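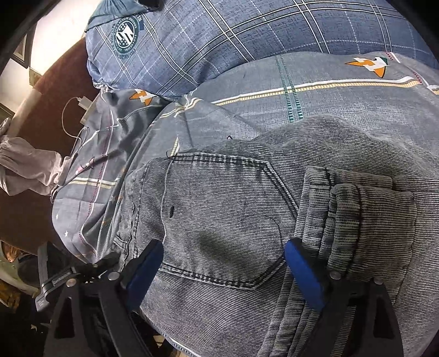 Figure 10. Striped garment on a bed, patch pocket between the open jaws.

Section 4. Recording a Garment Folding Task

Use this section after you have charged the Wilex hand-held gripper, fitted the wrist strap and paired the unit with the Sirkedell recorder app. If the app does not list your gripper, go back to Section 3.

The steps apply to shirts, pants and other soft items of everyday size. For towels and flat linens, use Section 5. Curtains and anything longer than the bed are not supported in this release.

4.1 Prepare the work area

1. Choose a bed, couch or table where you can reach the whole garment without leaning on it. A made bed with the sheet pulled over the mattress works well.
2. Leave bedding and other household items where they normally are. Patterned sheets are fine, and so are striped or checked garments.
3. Move chargers and cables out of reach of the jaws.
4. Turn on the room light. If there is a bright wall or window in view, stand so that it is to one side of you.

Caution: Do not close the jaws on a power cord or adapter, even if it is unplugged.

4.2 Check the jaws

1. Squeeze the trigger fully and let go. Both jaws should travel at the same speed and stop fully open.
2. Look at the two blue pads. Wipe off lint with a dry cloth. Replace a pad if it is torn or lifting at a corner.
3. Check that the pivot pins are seated. If a pin stands out from the linkage arm, stop and order service kit 974.
4. Open the preview in the app. You should see the tips of both jaws at the bottom of the picture. Black corners are normal with the wide lens and do not need to be cropped.

4.3 Start the recording

1. Lay the garment down the way it would come out of a basket. You do not need to smooth it first. Folds and bunched layers give the software more to learn from.
2. In the app, tap New Task, then Garment, then Fold.
3. Hold the gripper over the garment with the jaws open and keep it still until the indicator turns green.
4. Lower the gripper toward an edge, a waistband or the side of a pocket. Pick up one layer if you can.
5. Close the jaws slowly. Lift the fabric just clear of the bed before you move it across.
6. Set the fabric down, open the jaws all the way, and raise the gripper before you go to the next fold.
7. When the garment is folded, hold still again and press the side button to end the take.

Note: A take can run up to 17 minutes. Most garments need far less. If you go over, the app splits the take and joins the parts again at upload.

Note: Puckered seams and double stitching are thicker than the cloth around them. If the pads slip off a seam, take hold of the fabric just beside it.

Caution: Loose threads can wrap around the pivot pins. If a thread catches, end the take, power off and cut the thread. Do not pull it through the linkage.

4.4 Review and upload

1. Play the take back at double speed. The garment should stay in view, though short gaps are acceptable.
2. Delete the take if your free hand did any of the folding.
3. Tap Upload. The Palacios plan includes 26 hours of stored recordings per gripper. The Dredent plan has no storage limit.

4.5 Common problems

Indicator stays amber. The gripper is moving too much or the room is too dark. Rest your elbow against your side and try again.

Jaws close unevenly. Run Calibrate Jaws from the Tools menu – the steps are in Section 2.

Dark shadow on the garment. The gripper is between the lamp and the fabric. A light shadow does no harm. If you can't make out the edge you want to grip, move to the other side of the bed.

Manual revision: January 2026. Replaces the November release.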